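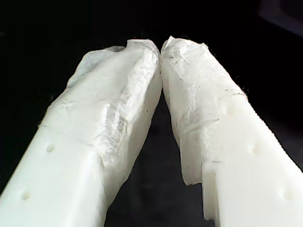
Vol. 4, No. 2

Handlow Worn Coverings Set: README

Released April 3, 2021

Contents

The set records the surface condition of thin white and translucent coverings wrapped over smooth parts. Tape, film and fabric pad are all included. Each entry has a written condition note and a row in coverings.csv. There are 2000 rows, divided into 31 groups by covering and age.

Terms used in the notes

Crease: a fold that holds its line and may look glossy.
Streak: a greyish mark where layers fold over one another.
Lip: an edge standing away from the part beneath.
Fray: loose or torn material at a corner or border.
Lint: hairs or fibres caught in a fold or sticking out from the surface.

One covering can carry several terms. Crinkled film with fibres in its folds is entered under both crease and lint. Where the material could not be settled by eye, the material column reads "unsure". Do not read this as missing data.

Grading

Wear is graded from 0 to 4. Grade 0 is smooth, with straight borders. Grade 4 is given only where the part beneath has begun to show through the covering. A ragged lower border does not qualify by itself. Two readers graded every entry separately, and both grades are kept.

Known problems

The Rosberg groups were graded before "lip" was separated from "fray", so the two terms overlap there. Galanis entries have no age column. Lint is under-reported on pale backgrounds.

Changes

Duplicate rows removed from the Nikonberg groups. Spelling of column names made consistent. The next release is planned for October.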